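Tremar 67 Low-Tack Masking Tape, Blue

Item 67-234
Sold by: Jeltel Supply
Stock: ships in September

Overview
Tremar 67 is a crepe paper masking tape with a low-tack adhesive, intended for indoor surface marking, paint edges and temporary layout work. It tears by hand across the width. The adhesive is rated for clean removal within three weeks on painted walls, sealed wood, glass and metal. On paper and uncoated cardboard, lift slowly at a low angle, as surface fibers may come away.

Specifications
Backing: crepe paper, blue
Adhesive: water-based acrylic
Core: 3 in
Rolls per case: 24
Item weight, full case: see shipping label
Storage: flat, dry, away from direct sun

Application
Surface must be free of dust, wax and oil. Unroll a short length, fix one end, and lay the strip down under light tension. Do not stretch. Press from the center outward with a dry cloth or a plastic spreader. Where strips cross, lay all lines in one direction first, then the other. For paint edges, seal the edge with a thin first coat and remove the tape before the paint has fully hardened.

Long strips laid over paper sheeting should be fixed at both ends before the middle is pressed down. Wrinkled sections can be cut out and patched with an overlap of one tape width.

Not recommended for
Brick, rough concrete, fresh wallpaper, vinyl flooring, outdoor use, or bundling and packing.

Related items
Sirilus 565 Paper Sheeting, brown, roll
Güneş Edge Spreader, plastic
Tremar 234 Masking Tape, medium tack

Technical questions
Nazmiye Özkan, product support. Quote the item number and the batch code printed inside the core.

Case orders and returns
Ataberk Tokgöz, order desk. Opened rolls cannot be returned.

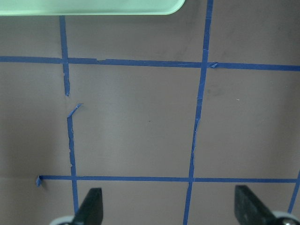
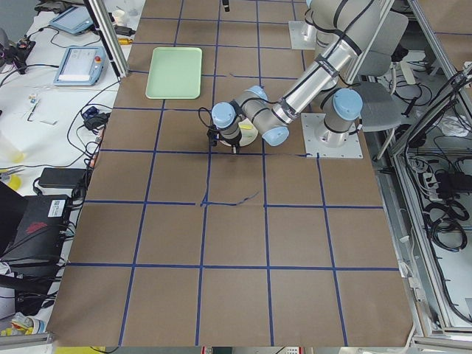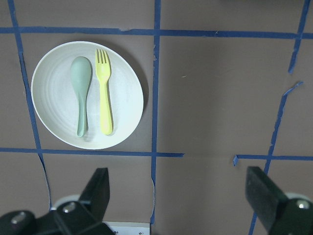

Blue tape used for grid layout.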